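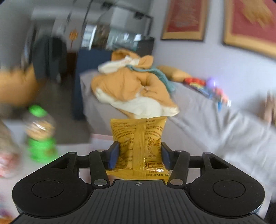 Forums > Old Buildings > Barns, Byres & Outbuildings

Dating a stone and timber barn with nothing in the deeds?

Posted by Gustholm_Lane

We took on a smallholding last August and the barn came with it, a bit of an afterthought in the sale if you read the agent's blurb. It's stone up to shoulder height and then timber framed above, with a big cart door on the yard side and a much smaller door opposite. Slate roof now, but the pitch looks far too steep for slate to me, so I'm wondering if it was thatched once?

The deeds only go back to when a family called Deschamps sold it on, and they just say "barn and yard adjoining", which is no help at all. I've been over the beams with a torch and found Roman numerals cut into a lot of the joints (VII next to VII, that sort of thing) and one post with slots in it that don't line up with anything. No date stone that I can find. My neighbour swears it's medieval but he says that about his own garage.

I've had one quote for having the timbers dated by the tree rings and it came to £1,198 plus travel, which made me sit down. Is it worth it? Or is there something I should be trying first? I'm not planning to convert it, I just want to keep hay in it and know how old it is.

Adoración Herrero

Lovely problem to have! I went through all this with ours at Gavville, so here's what I'd do before spending anything.

Start with the tithe map for your parish if there is one. Most were drawn up in the 1830s and 1840s and they show outbuildings, so you'll at least know whether something was standing on that spot. There's a written list that goes with the map, and that gives you the owner, the tenant and what each plot was used for. Ours was plot 25 and down as "barn and fold", and I was grinning about it for days. Your county record office should be able to help, but ring ahead, mine only gets the big maps out on a Wednesday.

The numerals are carpenter's marks. The frame was cut and fitted together on the ground, numbered, taken apart and put up again on site. They were used for centuries so they won't date it by themselves, but do check that they run in order along the building. If they jump about, part of the frame has probably been moved or replaced. The post with the empty slots sounds like a reused timber to me, and that matters for your tree ring question, as you could pay all that money and get a lovely exact date for a beam that came out of a different building. If you do go ahead, ask them to look round first and tell you which timbers they'd sample and whether there are enough rings. Fast-grown oak often doesn't have enough, and elm is a real pain.

The two doors facing each other sounds like a threshing barn, by the way. Look at the floor between them, under the muck, and see if there are boards or flagstones.

We did pay for the dating in the end (£2,666, but ours is a long barn and they took a lot of cores) and I don't regret it, but I was very glad I'd done the maps first.

sillari_slates

Steep pitch does point to thatch or maybe stone tiles. Go up and look at the rafters for old peg or nail holes that don't match the battens you've got now. Ours was the same and the roofer found bits of straw still stuck along the wall top.

Check if it's listed before you let anybody drill into it!! Could be covered along with the house even if it isn't mentioned by name, ask the conservation officer at the council.

mudandmortar

Can't help with the date but don't repoint the stone bit with cement whatever your builder says. Lime only. I had £3,425 of cement raked out of mine and I'm still cross.

Filed under: barns, timber frames, dating a building, tithe maps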